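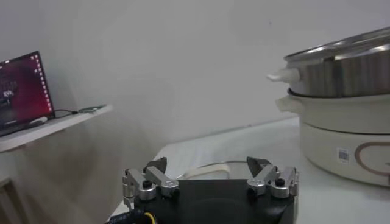 The view from the wrist camera at the start of an episode, gripper open, steamer on the right.

Teaching the arm to lift the steamer tier

I said in September that I would write up the teaching work once I had enough of it behind me to say something useful. I have now recorded 960 episodes over three tasks, and the steamer is the one I have learned the most from, so I'll stick to that.

The task is short. The arm starts near the front of the table with the gripper open. It goes to the electric pot, takes the steamer tier by its handle, lifts it clear of the body, sets it on the table, and comes back to where it started. A person does this without thinking. I picked it because Marlies Fuchs, who shares the project with me, wanted a kitchen job with a real fit in it, where the parts have to come apart straight or they bind.

We tried two ways of showing the arm what to do. The first was by hand. You put the arm in its free mode, take hold of it above the wrist, and push it through the motion while Keder, our recording program, saves the joint positions and the camera picture. Then you play it back. It's quick to learn and you feel everything through the metal. When the tier catches on the rim, you know right away.

The trouble is that your hands and sleeves keep getting into the camera view. The wrist camera is the main thing the trained policy gets to look at, and in the hand-guided episodes it had my forearm in it for a good part of the run. The policy trained on those did fine in playback and badly when it was alone. I also found that I pushed harder than I knew. The arm would arrive at the handle slightly twisted because I was standing on one side of it and leaning.

So we moved to remote control. I sit at the other end of the table with a small leader arm and move that, and the real arm follows. For the first 20 episodes I allowed myself to look directly at the pot. After that I made myself work from the wrist camera picture only. Marlies suggested this and I did not like it at first, as it made me slow. But if I steer by something the policy can't see, then the policy has no way to learn why I moved. Working from the camera, I have to bring the handle into view before I do anything about it, and the recordings got a lot more even.

The handles took some care. The pot has two on the side facing the gripper, one on the steamer tier and one on the body just below it. Both are white. From a low approach they come up in the picture one above the other, and a gripper that closes a little low takes the wrong one. The fix was in how I drive. I now come in high, level with the steel part, and stop for a moment in front of the upper handle before closing. That stop is in every episode. It looks like wasted time if you watch the recordings, but the policy copies it, and it picks the right handle far more often than it did before.

The steel is a nuisance in a different way. It picks up light and dark streaks from the room and they move when the camera moves. I thought about taping over it and decided against it. I would sooner have the streaks in the training data in all their variety, so I record at different times of day and move the pot a bit between runs.

Other things I changed along the way:

I throw away any episode where I had to grab twice. I used to keep them if the tier came off in the end. The policy learned to grab twice.

I start with the gripper fully open every time. A half-closed start got into one batch and I spent an evening looking for a fault in the motor.

I write one line of notes per episode in a paper notebook. Keder has a notes field and I never fill it in.

I stop after an hour. My driving gets jerky when I'm tired and it shows in the plots.

Where it stands today, November 29, 2022: the policy takes the tier off and puts it down on its own, with the pot cold and empty. Putting the tier back on is much harder and I only have a small batch for it. Lining up the rim from the wrist view alone is difficult even for me, and I have been going back and forth on adding a second camera from the side. Marlies is against it for now and wants to try slower approaches first.

If anyone reading has taught an arm to put a lid or a tier back on something round, I'd like to hear how you drove the last part, and whether you let go early or pressed it down. Comments are open. The next post will be on the leader arm, which needs a new wrist joint before I do another batch with it.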